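Setting up the grasp planner for bin picking

You've got Dredov installed and the arm is talking to it, so now we get to the fun bit: telling the planner where the bin is and what it's allowed to do in there.
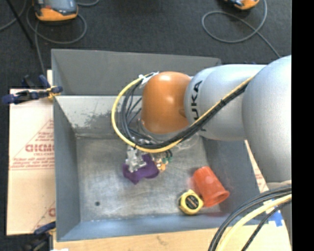 I do all of this from the Bins tab, with the arm in manual mode. Give yourself an hour the first time. You'll be down to ten minutes once you know where everything lives!

1. Clamp the bin before you measure anything. If it shifts later you get to do steps 2 to 4 over again (ask me how I know).

2. Open Bins, hit New, and touch off the four inside corners of the floor. Order doesn't matter, Dredov sorts them out.

3. Set Wall Margin to 15 mm. The default is zero, and I have no idea why.

4. Load the collision model for your gripper, then add a padding shape for the cables. Be generous - a cable that loops out at the wrist takes up a lot more room than the CAD file reckons.

Note: padding shapes are fixed to the wrist. They don't sag or swing the way real cables do, so check them with the wrist rolled to both limits.

5. Under Segmentation, pick the Clundoteo model and set Min Score to 50. Shiny metal floors throw coloured reflections, and any lower than that I was getting grasps proposed on a patch of bare bin.

6. Turn on Soft Items if you've got cloth in the mix. It looks for folds and ridges instead of flat faces.

7. Click Plan Only and watch the preview a few times before you go anywhere near Run.

Caution: Plan Only is switched off again every time you reload a bin file. Look at the button colour - grey is preview, green moves the arm.

If you get error 104, the planner can't find a way back out of the bin. Nine times out of ten it's the cable padding touching a wall, so trim that first and leave the margin alone.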